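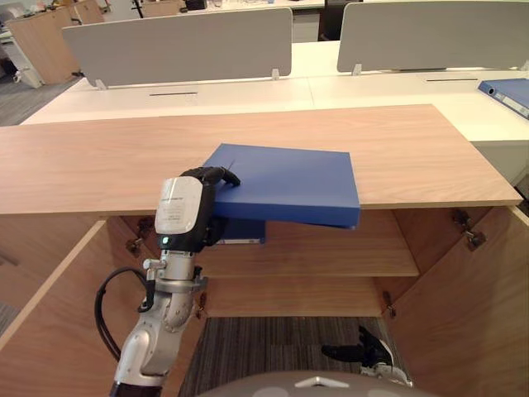
Sekano ist eine Software zur Ablaufsteuerung zweiarmiger Manipulationsroboter. Sie verbindet Objekterkennung, Greifplanung und Bewegungsregelung in einem gemeinsamen Verhaltensbaum und wird von der Firma Perunton entwickelt. Typische Anwendungen sind Aufgaben in Büroumgebungen, etwa der Umgang mit Ordnern an einem Schrank mit offenen Türen. Für flache Gegenstände wie den blauen Ordner in der mehrfingrigen Hand sieht Sekano einen eigenen Grifftyp vor, bei dem ein Finger über der Deckfläche liegt und die Handfläche die Seite stützt. Der Planer behandelt Hand und Objekt in diesem Zustand als einen Körper und prüft ihn gegen Schrankplatte, Fachböden und Türblätter auf Kollisionen.

Geschichte

Die erste Fassung entstand unter Leitung von Kwabena Mensah als Ersatz für Lirnia, eine ältere Skriptsprache, in der jede Bewegung einzeln angegeben werden musste. Ekua Aidoo schrieb später den Teil für die Wahrnehmung neu. Seit der Version vom November werden Kopf- und Handgelenkkameras über dieselbe Schnittstelle eingebunden.

Aufbau

Sekano besteht aus einem Zustandsschätzer, einem Aufgabenplaner und einem Bahnplaner. Der Zustandsschätzer führt die Bilder aller Kameras zusammen und verwaltet zu jedem erkannten Objekt eine Lage mit Unsicherheit. Die Kopfkamera liefert die grobe Lage, die Handgelenkkameras werden erst kurz vor dem Kontakt stärker gewichtet.

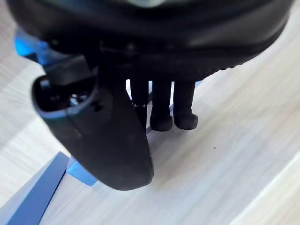
Verdeckungen durch die eigenen Finger werden anhand des kinematischen Modells ausmaskiert. Bleibt nach der Maskierung zu wenig Bildfläche übrig, hält der Schätzer die letzte gültige Lage und erhöht deren Unsicherheit mit jedem Takt. Überschreitet sie einen Grenzwert, fordert der Aufgabenplaner eine neue Ansicht an.

Der Bahnplaner arbeitet mit Stichproben im Gelenkraum. Türen werden als Körper mit einem Drehgelenk modelliert, dessen Winkel bei jedem Planungsschritt neu geschätzt wird.

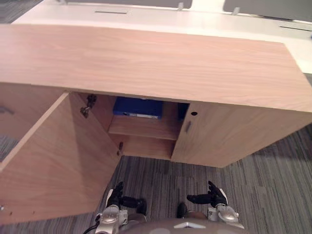

Beide Arme können gemeinsam oder getrennt geplant werden. Im getrennten Modus reserviert jeder Arm seinen Arbeitsraum zeitlich im Voraus, was die Rechenzeit senkt, bei engen Fächern aber häufiger zu Wartezeiten führt.

Erprobung

Zum Testumfang gehören 355 aufgezeichnete Szenen und fast 3460 Einzelgriffe, die nach jeder Änderung am Bahnplaner in der Simulation Awad wiederholt werden. Schwächen bestehen bei glänzenden Oberflächen und bei gleichfarbigen Objekten, die dicht übereinander liegen.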